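4. Laying the floor liner and using the sorting bay

The Leemans bay is delivered with four corner posts, the rails, the ribbed wall panels and one printed floor liner. Fit the walls first (see section 3), then the liner.

4.1 Fitting the liner

1. Sweep the base. Small screws left under the liner will mark it.
2. Unroll the liner with the flowers facing up and leave it flat for one night.
3. Cut it to the inside size of your bay. For the Mundport size, leave 185 mm free at the door side.
4. Push the liner into the inside corner, until it meets the back wall and the bottom rail.
5. Check that the liner does not climb on the rail.

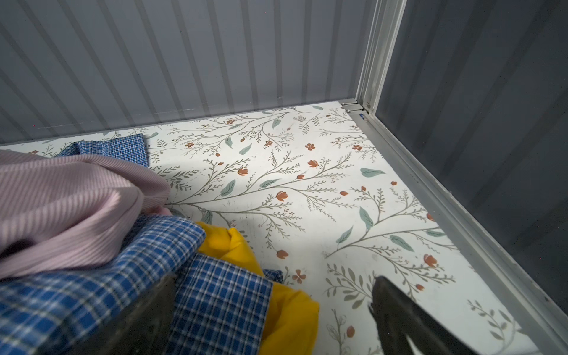

Fig. 7 - Liner at the inside corner, with corner post and bottom rail

Note: Faint scuffs on the print are normal after some use. Wipe them with a damp cloth and mild soap. Do not use bleach.

Caution: The screws of the corner hardware must be tightened by hand only. A power tool can damage the thread.

4.2 Placing the clothes

1. Put the clothes on the liner as one heap, away from the corner post.
2. Open very tight knots before you start - sleeves and trouser legs are the usual problem.
3. Keep knitted clothes away from screws and hinges, where the threads can catch.
4. Take out the upper garment first and do not pull from under the heap.
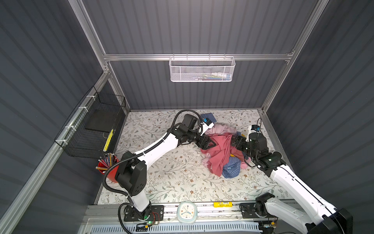

Fig. 8 - Mixed heap on the liner, pinkish-red garment across the middle

Note: Light and dark clothes can lie together for sorting, but only when they are fully dry. Colour from a damp garment can go into the liner.

A new liner can be ordered from our store in Nindport under part number 577. The corner hardware set is part number 228.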